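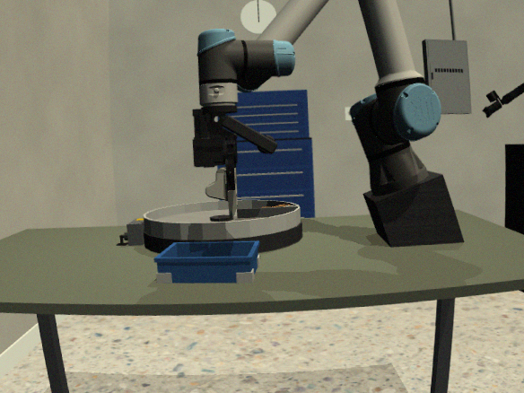 Olive table, round tray, blue bin

kwaku_q
Finally picked a colour for the dining room and it's olive! Same family as that tabletop, a bit dustier. I've been through 35 sample cards since October and I'm so happy to be done with beige. Tisari do one called Rastden that goes nearly brown at night under a lamp and I love it. Two coats on the long wall so far. Anyone else gone dark green in a room that faces south?

amra.t
Yes!! Ours is south-facing too (Canada, so loads of sun) and it's gorgeous at breakfast. Do the ceiling as well, you won't regret it.

remo_r
I'd leave the ceiling alone. We painted ours to match in the old place in Jeltdale and it felt like sitting in a jar of pickles. White ceiling, green walls, done.

amra.t
Depends on the height though. Ours is 3 metres and it's cosy, no pickles at all.

kwaku_q
Mine's lower than that so I might go with a warm white up top. Floor is the next fight. I want terrazzo, my partner wants cork.
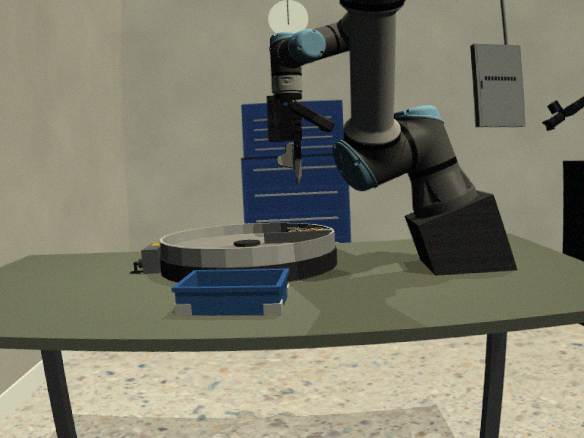

I keep coming back to the speckly stuff because it hides crumbs and we have two kids who eat like seagulls. The quote was $177 a square metre laid, which hurt, but the sample chips are beautiful - cream with little bits of grey and rust.

valbona
Cork! Warm underfoot, quiet, and you can lay it yourself over a long weekend. I did my whole kitchen and still grin when I walk in there.

remo_r
Cork dents. Our table legs left craters.

valbona
Felt pads, Remo. Mine's had a heavy table on it for years.

kwaku_q
Ok now I want both, thanks a lot. Valbona, did you seal yours before or after it went down?

valbona
After, 3 thin coats. Leave it overnight between each one and keep the dog out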